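Section 6. Setting Up a Keeper League

A keeper league lets each manager carry players over from one season to the next. Complete the steps in this section before you open the draft room. Most keeper settings lock when the first pick is made and can't be changed until the season ends.

You must be signed in as commissioner. Co-commissioners can view the Keepers tab but can't edit it.

6.1 Turn on keepers

1. Open Cevik and select your league from the home screen.
2. Go to League Settings, then Roster, then Keepers.
3. Set Keeper Mode to On. The Draft Order page reloads and shows a new column named Kept.
4. Enter the maximum number of keepers per team. The default is 5. Enter 0 if you want to track contracts without holding anyone over.
5. Select Save.

Note: If the league was copied from a prior season, Keeper Mode may already be on. Check the maximum anyway. Copied leagues take the default, even if last season's value was different.

6.2 Choose a keeper cost

Three cost types are available.

Round cost. The manager gives up the pick in the round where the player was drafted last season. Free agents cost the last round unless you enter another value in Undrafted Cost.

Round cost with penalty. Same as above, moved up by the number of rounds in the Penalty field. With a penalty of 2, a shortstop drafted in round 8 costs a sixth-round pick. A player whose cost would move above round 1 can't be kept.

Salary cost. For auction leagues only. The player's salary from last season carries over and is taken from the team's budget before bidding starts. Any yearly raise goes in the Inflation field as a whole dollar amount.

Caution: Changing the cost type erases all keeper selections already entered. Managers don't get a message when this happens.

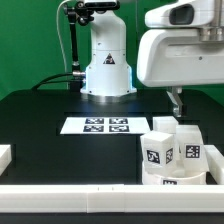

6.3 Import last season's rosters

1. From the Keepers tab, select Import Rosters.
2. Choose Previous Season or Upload File.
3. If you upload a file, use one row per player with these columns, in this order: team, player, position, round or salary, years kept.
4. Review the match list. Names that can't be matched are shown in red.
5. Fix each red name with the search box, then select Confirm.

The file limit is 1,000 rows. Minor league players count toward the limit.

Names with accents or special letters must be saved as UTF-8. A file saved in another format will usually fail on those rows only. Pitchers and hitters who share a name are matched by position, so don't leave that column blank.

Note: Players traded after the regular season ended belong to the team listed in the file. The import doesn't read the trade log.

6.4 Set the keeper deadline

1. Select Deadline and enter a date and time. Times are shown in the league's time zone, not the manager's.
2. Choose what happens to teams with no selections. Keep None is the default. Keep Lowest Cost fills the team's slots in order of cost.
3. Turn Reminders on or off.

Set the deadline at least one full day before the draft. Draft order is rebuilt after the deadline passes, and traded picks have to be checked by hand if two keepers on a team cost the same round. In that case the second keeper moves up to the next open round.

6.5 Lock the list

After the deadline, open Keepers and select Review. Teams over the maximum are marked Invalid and must be corrected first. Select Lock List. Kept players are removed from the draft pool and appear on the draft board in the rounds they cost.

To undo a lock before the draft, select Unlock and enter the commissioner PIN. See Section 7 for pick trading and Section 9 for multi-year contracts.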